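掲示板 > パソコンと生活 > 修理・手入れ

古いデスクトップを使い続けるか、買い替えるか

minato_e
投稿:2月12日

はじめて投稿いたします。日本語は私の母語ではありませんので、変な表現がありましたらお許しください。

私はErnachに住んでいて、自宅で翻訳の仕事をしています。仕事には、だいぶ前に中古で買ったデスクトップを使っています。文書を書くこと、辞書を引くこと、メールを送ること、それだけですから、速さに不満はありませんでした。

しかし去年の8月から、午後になるとファンの音がとても大きくなりました。温度を表示するソフトを入れてみましたら、重い作業のときにCPUが101度と出ました。何もしていないときでも60度あります。この数字が正しいのかどうか、私にはわかりません。センサーの故障ということもあるでしょうか。

夫は「もう買い替えたほうがいい」と申します。私は、まだ動く機械を捨てることに抵抗があります。それに、辞書ソフトの一つが古い方式の認証を使っていて、新しい機械に移せるかどうか心配なのです。作った会社はもうありません。

質問は次のとおりです。
・この温度は危険ですか。
・クーラーを外して掃除することは、経験のない人にもできますか。
・みなさんは何年ぐらいで買い替えますか。

どうぞよろしくお願いいたします。

hayashi-no-oku

はじめまして。

その温度は高すぎます。センサーの間違いという可能性もありますが、ファンの音が大きいのでしたら、本当に熱いと考えるのが自然です。まず使用を軽くして、大事な文書は今日のうちに別の場所に写してください。掃除の話はその後です。

原因として多いのは、ほこり、ファンの劣化、それからCPUとクーラーの間に塗ってある熱伝導グリスの乾きです。前の持ち主がどのような使い方をしていたかわからない中古の機械では、このうちのどれもありえます。

順番としては、
1 電源を切り、コードを抜く
2 横の板を開ける
3 ほこりを見る
4 ほこりを取って、もう一度温度を測る
5 それでも高ければ、グリスを塗り直す
がよいと思います。ほこりだけで直ることがあるので、いきなりクーラーを外さないほうがいいです。

机の上に横に寝かせて作業すると楽です。立てたままクーラーを外すと、重さが手にかかって、ねじを最後まで均等にゆるめることが難しくなります。クーラーを外すと、基板はこのような様子になります。

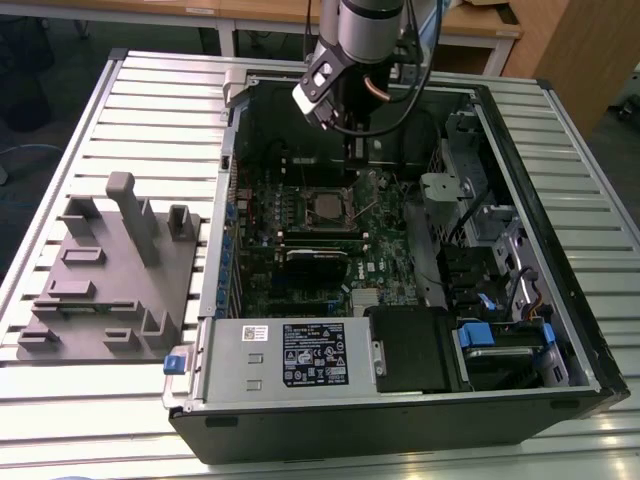
クーラーのない状態。銀色のCPUは金具でソケットに留まっており、その下にメモリーのスロット。

グリスは米粒ぐらいの量で十分です。多いほうがよく冷える、と考えるのは間違いです。

sabaku_no_neko

横から失礼いたします。私は反対の意見です。

はじめての人に、仕事で使っている一台だけのパソコンのクーラーを外すように勧めるのは、少し無責任ではないでしょうか。固まったグリスでCPUがクーラーにくっついて、ソケットから一緒に抜けてしまうことがあります。私自身、それでピンを曲げました。そのときは次の日に提出する書類があって、たいへん困りました。

中古の整備済み品は今とても安いです。私はWotellという店で買いました。保証は3年付いています。修理の勉強をする時間に翻訳の仕事をすれば、その代金はすぐに出ると思います。

夫さんの意見に賛成です。

hayashi-no-oku

sabaku_no_nekoさん

ピンが曲がる心配は、ソケットの種類によります。金具でCPUを押さえている型であれば、クーラーと一緒に抜けることはまずありません。押さえの弱い型では、おっしゃるとおり、注意が必要です。電源を切る前に少し動かして温めておくと、グリスが柔らかくなって外しやすくなります。

「時間に仕事をすれば代金が出る」という計算は、私はあまり好きではありません。その計算をしますと、料理も洗濯も、自分でやる理由がなくなってしまいます。

sabaku_no_neko

料理は毎日のことですが、グリスの塗り直しは一生に何度かです。比べるものが違います。

yukidoke

お二人とも、けんかはしないでくださいね。

私は「直してから買い替える」派です。つまり、今の機械を掃除して安定させておいて、その間にゆっくり次の機械を選びます。壊れてから急いで買うと、たいてい要らないものを買います。私は一度、急いで買って、置き場所に入らない大きさのものを選んでしまいました。机の脚と壁の間に、指一本分足りませんでした。返品の送料は自分で払いました。

辞書ソフトのことですが、これが本当の問題だと思います。温度は直すことができますが、なくなった会社の認証は直せません。機械を替える前に、認証を解除する画面があるかどうか確かめてください。古い機械が動かなくなってからでは、解除もできません。

それから、OSのサポートの期限も見ておいたほうがよいです。温度が下がっても、更新が来ない機械でお客さまの原稿を扱うのは心配です。

minato_e

みなさま、早い返事をありがとうございます。全部の返事を、辞書を引きながら丁寧に読みました。

まず、大事な文書は外付けのディスクに写しました。原稿と、長い間かけて作った用語集です。用語集のことを今まで考えていませんでした。もしなくなったら、機械の値段よりずっと悲しかったと思います。

辞書ソフトには「登録を移す」というボタンがありました。ただ、押すのが怖くて、まだ押していません。押した後で新しい機械に登録できなかったら、両方で使えなくなるのではないでしょうか。

OSは古いものです。更新は来ていますが、いつまで来るのか、画面を見てもよくわかりませんでした。

sabaku_no_nekoさんの経験を読んで、心配になりました。しかし、hayashi-no-okuさんの順番の最初のほう、つまりほこりを見るところまでなら、私にもできる気がします。

一つ教えてください。「整備済み品」と「中古品」は、どう違うのでしょうか。日本語の店でも、Ernachの店でも、この言葉の使い方がそれぞれ違うように見えます。

toge_no_chaya

言葉の質問に答えます。

はっきりした決まりはないと思ったほうが安全です。店によって、掃除しただけのものを「整備済み」と呼ぶこともあれば、部品を交換して検査したものだけをそう呼ぶこともあります。見るべきところは呼び方より、保証の文章のほうです。何が保証されて、何が保証されないか。電源とファンは消耗品として保証から外している店が多いので、そこを読んでください。

私は昔、事務機器の会社で働いていました。戻ってきたパソコンの多くは、故障ではなくて、契約の期間が終わっただけのものでした。中はきれいなものもありましたし、たばこの煙で茶色になったものもありました。外側の写真だけでは、その違いはわかりません。

ボタンのことですが、yukidokeさんの言うとおり、解除の画面があるだけでも良い知らせです。しかし、解除した後に、会社のサーバーがなくても登録できるのかどうか。そこが問題ですね。登録がサーバーに問い合わせる方式でしたら、押さないでください。番号を入れるだけの方式でしたら、たぶん大丈夫です。説明書はまだお持ちですか。

yukidoke

押さないでください、に私も賛成です。

一つの方法として、古い機械を「辞書専用」にして残すという考えもあります。インターネットにはつながず、辞書だけを引きます。仕事の原稿は新しい機械で扱います。場所は取りますが、辞書は生き残ります。

sabaku_no_neko

辞書のためだけに一台置いておくのは、電気も場所ももったいないと思います。それに、その辞書の内容も古くなっていきます。新しい辞書を買うか、オンラインの辞書に変えたほうがいいと思います。

minato_e

sabaku_no_nekoさん

おっしゃることはわかります。でも、この辞書は古い法律用語が載っている辞書で、私の知る限り、ほかにありません。古い契約書を訳すときに、どうしても必要になります。紙の版は図書館に一冊ありますが、館外に持ち出せません。

sabaku_no_neko

それは知りませんでした。それでしたら、残す理由がありますね。辞書については、私の意見を取り下げます。機械については取り下げません。

kaze_machi

みなさんの話を楽しく読んでいます。私はUrnleyに住んでいますが、こちらの資源センターには、動く古いデスクトップがよく出てきます。見るたびに複雑な気持ちになります。

私の家では、古い機械にCharpentierという軽いOSを入れて、母が使っています。母はメールと天気予報と、編み物の型紙を見るだけです。前のOSでは起動の間にお茶をいれることができましたが、今はお湯がわく前に画面が出ます。母は最初、アイコンの形が違うと言って怒りましたが、今は慣れました。

ただし、古いソフトがCharpentierで動くとは限りません。minato_eさんの辞書のためには向かないかもしれません。お客さまの原稿も、決まったワープロソフトを求められるのでしたら難しいです。

音のことを少し書きます。私はファンの音がとても苦手です。置き場所を変えるだけで、ずいぶん変わりました。前は棚の中に入れていて、後ろがふさがっていました。棚から出して、後ろを壁から手のひら一つ分はなしたら、静かになりました。minato_eさんの機械は、どこに置いてありますか。

minato_e

机の下の、カーテンのすぐ横です。そして今気がつきましたが、カーテンが後ろの穴をふさいでいます。

午後に音が大きくなるのは、午後に日が当たるのでカーテンを閉めるからかもしれません。恥ずかしいです。

hayashi-no-oku

恥ずかしいことはありません。私の家では、猫が後ろで寝ていました。

カーテンを上げて、もう一度測ってみてください。それでも高ければ、ほこりです。

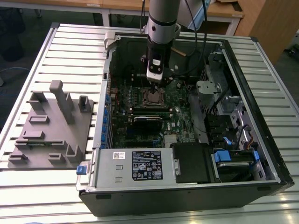
aoi_tobira
「修理・手入れ」板 管理担当

管理担当として少し交通整理をいたします。話がいろいろな方向に進みましたので、後から読む方のために、私の考えも加えておきます。

まず、クーラーのことです。クーラーを外してしまったら、元の古いグリスをきれいに拭き取らないうちに、そのまま戻さないでください。一度はがしたグリスには空気が入ります。拭き取りと塗り直しは、いつも一組だと考えてください。ですから、新しいグリスが手もとにないときは、外さないことです。当板では、これを守らなかったための相談がとても多いです。それから、クーラーなしの状態で電源を入れてはいけません。「少しだけなら」という質問もよくありますが、少しでもだめです。

静電気については、意見が分かれます。金属の部分に触ってから作業すれば十分だという方と、必ず手首のバンドを使うべきだという方がいます。私はバンドを使いますが、使わない方を責めるつもりはありません。ただ、冬に毛糸の服で作業することだけは避けていただきたいです。

次に、買い替えについてです。sabaku_no_nekoさんの意見は、冷たく聞こえるかもしれませんが、仕事に使う機械では正しいところがあります。仕事の機械が一台しかないことは、機械が古いことよりも大きな危険です。新しい機械でも、ある朝動かないことがあります。一方で、hayashi-no-okuさんの言うとおり、温度が高いという理由だけで捨てるのは早すぎます。

私の勧めは、安いものでもよいので二台目を用意して、それから落ち着いて一台目を手入れすることです。二台目は新品でも中古でもかまいません。

最後に、店の名前を出すことは禁止しておりませんが、注文ページのリンクは貼らないでください。先ほど一つ消しました。

sabaku_no_neko

リンクを貼ったのは私です。規則を読んでおりませんでした。申しわけありません。

二台目を用意するという考えには賛成です。

hayashi-no-oku

管理担当さん、ありがとうございます。グリスの件は、私が先に書くべきでした。

静電気のバンドについては、私は使わない派です。湿度のある部屋で、電源の金属の箱にときどき触りながら作業して、今まで壊したことはありません。もちろん、これは私の運が良かっただけという見方もできます。

toge_no_chaya

会社では全員バンドを着けていました。規則だったからですが、着けていても部品は壊れました。着けていなかったらもっと壊れたのかどうかは、わかりません。

ほこりの取り方について付け加えます。掃除機を直接近づける方がいますが、私は勧めません。柔らかい刷毛で浮かせて、空気のスプレーで外へ出します。ファンは指で押さえて、回らないようにしてください。勢いよく回すと軸をいためます。スプレーの缶は逆さにしないことです。冷たい液体が出ます。できれば外かベランダで行ってください。部屋の中でやりますと、後でご家族に何か言われます。

minato_e

報告いたします。

カーテンを上げて、機械を机の下から少し前に出しました。それから、toge_no_chayaさんのやり方で、ベランダでほこりを取りました。刷毛は、使っていない化粧用のものです。作業は約30分でした。後ろの金属の網に、灰色の布のようなものが付いていて、最初はそういう部品だと思いました。ほこりでした。

クーラーは外していません。グリスを持っていないからです。

その後、いつもと同じ仕事を一日しましたが、午後も音が静かでした。重い作業をしても、三桁の数字はもう出ません。しかし、まだ安心できる数字なのかどうかわかりませんので、しばらく毎日記録してみます。夏になったらまた変わるでしょうか。

辞書の説明書も見つけました。登録は番号だけで、サーバーに問い合わせるとは書いてありません。しかし「一部の機能は通信を必要とする」とも書いてあって、どの機能のことなのか書いてありません。私の仕事でこのような曖昧な文を書いたら、きっと直されます。

toge_no_chaya

お疲れさまでした。布だと思ったほこり、というのは私にも経験があります。

その説明書の書き方では、私なら押しません。

yukidoke

私も押しません。二台目を買って、辞書は今の機械に残すことにしてはどうでしょう。

kaze_machi

静かになってよかったですね。夏の前に、もう一度後ろの網を見ることをお勧めします。カーテンの繊維はよく吸い込まれます。

そういえば、最初の三つ目の質問に、まだだれも答えていないようです。私は、必要な更新が来なくなるまで使います。年数では決めていません。

hayashi-no-oku

私は基板がだめになるまでです。電源とファンとディスクは替えますので、同じ機械と呼べるかどうか、家族と意見が合いません。

sabaku_no_neko

私は保証が切れたら替えます。古いほうは親戚に譲ります。捨ててはいませんので、そこは誤解しないでください。

hayashi-no-oku

それでしたら、私たちの考えはあまり遠くないかもしれません。私の機械も、もとはだれかが譲ったものですから。

minato_e

みなさま、本当にありがとうございました。

夫と相談して、二台目を買うことにしました。整備済み品か新品かは、まだ決めていません。保証の文章を何軒分か読んで比べているところです。読むのは仕事で慣れていますので、苦になりません。Wotellの文章も読みましたが、ファンについては何も書いてありませんでした。店に問い合わせのメールを出しましたので、返事が来ましたら、ここに書きます。

辞書は今の機械に残します。ボタンは押しません。

aoi_tobira
「修理・手入れ」板 管理担当

返事が来るまで、この話題は開けておきます。保証の読み方について長く議論したい方は、「買い物・保証」の板に新しい話題を作ってください。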